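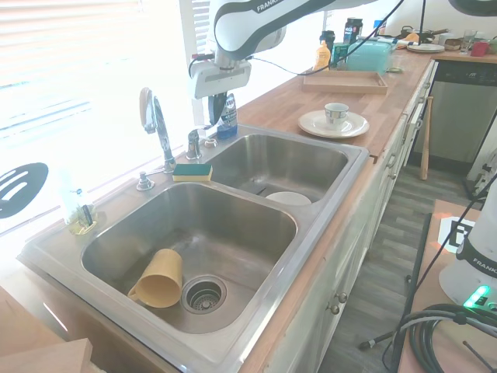 sink wall as of this morning, butcher block both sides

Butcher block around a drop in sink, oil or poly?
Kitchens & Baths > Countertops

tealeaf_9
Ok so first post, be gentle. Long butcher block top under a window, stainless double bowl, big basin in front and a smaller one behind. Faucet, sprayer and soap pump all on the steel deck. Looks fine from where you stand but I can feel the grain getting rough along the sink edge, and the finish is mineral oil only. That's what the guy at Rokora sold me when we bought the top.

Questions:
keep oiling or strip and go to a real finish?
anyone used the Sunar hardwax stuff around a sink?
also does the sponge really need to live somewhere else, husband says yes

hinge_n_bracket
Strip it. Oil is for cutting boards. You have a sink in it, totally different animal. Poly, four coats, do the cutout edge too if you can get the sink up.

millton_mary
Disagree w/ poly. Had it in the Millton house and once it chips by the sink water gets under and you get black spots you can't sand without doing the whole run. Hardwax you can patch. I did the Sunar one, two thin coats, buffed with an old tshirt. Going on 9 years.

hinge_n_bracket
It chips if you put it on too thick. Ours hasnt.

millton_mary
ok well mine did

dovetail667
Before any of that, check the bead where the sink rim meets the wood. Rough grain right there = water sitting under the rim, usually. Pull the old caulk, let it dry out a few days with a fan on it, new silicone, THEN finish. Doing it the other way round is a waste of a can.

And I'd get the sponge off that back ledge. They hold water forever. Mine hangs inside the cabinet door.

tealeaf_9
Great so husband wins. He is reading this over my shoulder.

Caulk is original I think. How do I know its bad without tearing it all out?

dovetail667
Run a plastic putty knife along it. If it lifts anywhere it's done. Look hard behind the faucet, everybody skips that part bc you can't get a hand in.

Ordinary_Spoon
Sponge is fine where it is. It's on steel, not on wood. You people and your sponges. I'd worry more about the teacup and saucer, and whatever drips under them, that's the side with wood under it. Also is that brush holder supposed to have yellowish stuff in it??

tealeaf_9
lol dish soap and water, I top it up. Maybe too long between changes. Dumping it now

Ordinary_Spoon
good

millton_mary
How far does the rough part go? If it's just a strip by the sink you can spot sand, 150 then 220, wipe down, and see how it takes the wax before you commit to the whole counter. Start at the window side where the light shows everything.

tealeaf_9
Couple inches out from the rim, worse on the side by the soap bottle. Rest of the top is smooth, even down the far end where the plates are stacked.

adugna_fan
Late vote for tung oil. Adugna sells a pure one, slow as anything to cure (like weeks) but it's beautifull. Don't buy the "tung oil finish" at the big stores, it's mostly varnish.

hinge_n_bracket
Weeks with no sink. Sure.

adugna_fan
You can use the sink, just wipe up. Did ours in July and we cooked the whole time.

hinge_n_bracket
I'd still poly it.

tealeaf_9
Update, putty knife went right under the bead behind the faucet. Dark wood under there, soft-ish. Ugh. Pulling all of it tonight, fan goes on after. Leaning hardwax if it dries out ok, sorry hinge

dovetail667
Soft how? Push an awl in. If it stops in a sixteenth or so you're ok, if it keeps going post a close up before you sand anything.

tealeaf_9
Will do, need to find an awl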